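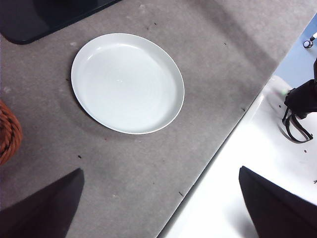
Issue 46 | Page 30

The Plain White Plate Wants Your Respect

By Reinaldo Batista

A white plate on a gray table is the safest picture in home design. It has sold kitchens, cookbooks and at least one sofa I regret. The rim is plain, the middle is a little sunken, and if the light is kind you can make out the faint rings in the surface. Put something rust-colored and ropy near it and people start using the word "considered."

I have been hearing that word a lot. Ridereo, a tableware shop that opened last September, sells a round white plate for $65. One plate. The assistant told me it would "quiet the table." My table has two teenagers at it and I would pay a good deal more than $65 to have it quieted, so I asked how. She said it was about the rim.

Let me be fair to the rim. A slight lip keeps the gravy in, and a shallow plate stacks better than a deep one. These are real virtues, and the plates in my grandmother's cupboard had every one of them. She got hers with a gas stove.

Jailson Rezende washed dishes in hotel kitchens before he started buying tableware for them, and he has a low opinion of the whole conversation. "You want to know if a plate is good? Turn it over," he told me. "If the foot is rough, it scratches the one under it. People spend all day looking at the top." He once placed an order for 3,000 plates and picked the model after rubbing two samples together over a sink.

I asked him about the rings, which Ridereo's leaflet calls "the memory of the wheel." He laughed for some time. Rings can come from a potter's hands, he said, and they can come from a machine, and he wouldn't bet his lunch on telling them apart across a table.

Then there is the speckled gray surface, which is everywhere now. I'll admit to liking it. Crumbs vanish on it, and so does most of what a family does to a table between breakfast and dinner. White is less forgiving. I lived with a white counter for years and knew the shape of every coffee cup in the house by the ring it left.

What I don't buy is the idea that an empty plate tells you anything about supper. Every plate looks good empty. Put a fried egg on it, leave it by the sink through a phone call with your sister, and see how considered it looks after that.

I did go back to Ridereo, and I turned the $65 plate over — the foot was smooth. I still left without it. The supermarket had one for four dollars, with a foot just as smooth, and I bought six.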